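Visits > Labs > Ploltell

Filed under: Simulation & Transfer

Ploltell lab visit: training in rendered rooms before the arm moves
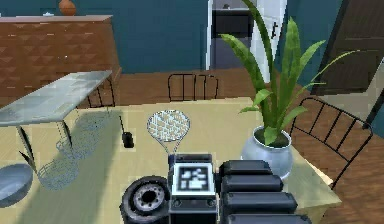
The lab at Ploltell occupies one floor, and most of what it produces now comes off a render queue. Genivaldo Assunção, who runs the manipulation group, spent the first hour of the tour on the question the group has been working on since March: how much of a grasping policy can be learned in simulation if the objects on the table have little to do with the room.

The method is called Bemo. It takes a furnished interior, fixes the arm at one edge of a table and places objects on the top from a mixed library. A tire can end up next to the gripper and a potted plant further back, with dining chairs and a sideboard left where the interior had them. Scale is deliberately loose. The fiducial marker on the gripper housing is rendered along with everything else, so that the same pose estimation code runs on simulated and real footage.

The library holds 235 objects and 19 interiors. Thin wire shapes and glass-like surfaces were added late, after the first policies did poorly on both. Assunção regards the wire shapes as the harder case - depth estimates tend to pass through the mesh and settle on the tabletop.

The comparison shown to visitors was between Bemo and an older set, Paiva, which uses plain backgrounds and household objects at true scale. Both policies were trained for the same number of steps and then run on the real arm with 12 unseen objects. Bemo picked up 11 of them at least once. Paiva did better on boxes and worse on anything with a stem or a handle. The group does not yet report variance across seeds, and the test table stood under fixed lighting, which limits what can be read into the result.

Rendering takes around two seconds per view on the Plelside cluster. Shadows are kept soft by default. A run with hard shadows is planned, as is one with the marker removed.

The real arm was running during the visit, at reduced speed. Notes on the calibration bench are in a separate report, dated 29 December 2022.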